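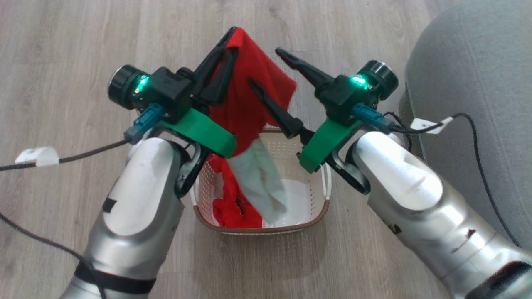

23/01/2024

Gripper comparison, day two on the floor basket. Catrin was on the leader arms for most of it and I was logging, then we swapped after lunch and my numbers dragged the average down, so read the afternoon with that in mind!

Quick recap for Bleddyn, who missed the first day. We've got the long-finger set on both arms now, on the green brackets. The old Garka fingers are back in the drawer. They were fine on boxes and bottles but hopeless on laundry (too stubby, and you end up shoving the whole hand into the basket to reach a sock). The long ones get a pinch on a single layer of cloth from above, and I can't tell you how much nicer that is to drive.

Red cloth first, as agreed. Left hand picks, right hand stays open and comes in for the second corner. Catrin's trick is to lift until there's a good long fold hanging between the hands and then go in low with the right, instead of chasing the corner up near the other fingertips. I kept chasing the corner. Two near bumps, both my fault, no damage.

Things that bugged us:

The basket slides on the wood floor. Not much, but enough that by the tenth go it's nowhere near where we started. Rubber feet or a bit of tape under it, please.

Closing force. At the Whitlock default the fingers squeeze hard enough on thick stuff, but thin cloth creeps out if you lift fast. I put it up a notch on the left only and the creeping mostly stopped. Need to try the same on the right before anyone calls that a result.

Cables. The clips help a lot, but the right one still tugs when the wrist rolls all the way over. I'd like another hand's width of slack there.

Controller: ran the Flirinel box all morning at its stock settings, then the Gerkstead one. The Gerkstead feels stiffer and I like it for placing, though Catrin says it makes her wrists ache and she'd have the other one back tomorrow. We didn't settle it. Worth someone else having a go blind, without being told which is plugged in.

Log stands at 1,748 grasps with 1,726 kept after I threw out the ones where I'd forgotten to zero the fingers. 58 of the kept ones are two-handed, and I want a lot more of those before we write anything up.

Next: right-hand force, more slack, tape for the basket. Bleddyn, can you bring the spare fingertips down with you?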